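第四章 夹爪对比试用

4.3 更换指尖并做首轮对比

本节假设您已完成 4.2 的零点标定。如果没有，请回去做，本节的步骤不会因为您赶时间而变得宽容。

需要准备：Kalis 平行指尖一对，Howells 软垫指尖一对，2.5 毫米内六角扳手，以及一块用来放螺丝的磁铁。

1. 在控制器菜单中选择“停机并保持”，等待关节停稳后再断开夹爪电源。
2. 松开指尖根部的两颗螺丝，取下旧指尖。螺丝很小，落进导轨槽之后会显得更小。
3. 装上待测指尖，先用手拧到底，再用扳手收紧四分之一圈。
4. 整理传感器线缆，在腕部留出一个松弛的弯。手动转动腕关节到两侧极限，确认线缆不被拉紧。
5. 通电，在 Ustumier 控制软件中新建配置，行程上限填 1000，夹持力填 556。软件默认两项都填 1000，对钢块很合适，对书脊则不然。
6. 左右两臂分别保存配置。请不要两份都命名为“新建配置”。

注意：两臂的配置文件不能互换。软件允许您互换，并且不会给出任何提示。

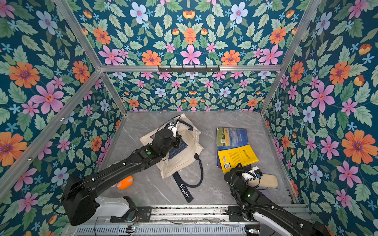 对比测试建议从软、硬两类物件同时入手。只夹方块的测试，成绩总是好看，参考价值也总是有限。左臂负责布袋：夹爪对准袋口，重点看指尖能否只捏住一层布，连同袋口下方的书一起捏住不算成功。右臂负责书堆，从最前面那本斜放的黄色书开始，指尖靠近前沿，以低速试探书与台面之间的缝隙。书不必码齐，真实的书桌也不会替夹爪码齐。围板选用花卉图案的壁纸时，请在这一背景下重新检查相机的识别阈值，在白墙前调好的数值，到了满墙的橙色和粉色大花面前往往没那么自信。

7. 每种指尖先以低速空跑一遍轨迹，再做正式抓取。
8. 每个物件重复抓取 11 次，其间不得调整参数。手痒的操作员请把手放在急停按钮旁边，一举两得。
9. 记录滑落、误夹和超时。“差一点就成功”请记入失败。

警告：两臂同时运行时，请勿伸手进围栏整理物件。要重新摆放书或布袋，先按第 1 步停机。

提示：软垫指尖抓取大约 1000 次后应检查磨损。Detdale 实验室的 Tariq Yousafzai 在试用意见中认为这个间隔偏长，我们保留了原数值，也保留了他的意见，见附录乙。

若抓布袋时反复报“夹持为空”，请先降低闭合速度，再检查力阈值，最后才考虑联系售后。抓书时的同类报错，处理方法见 4.4。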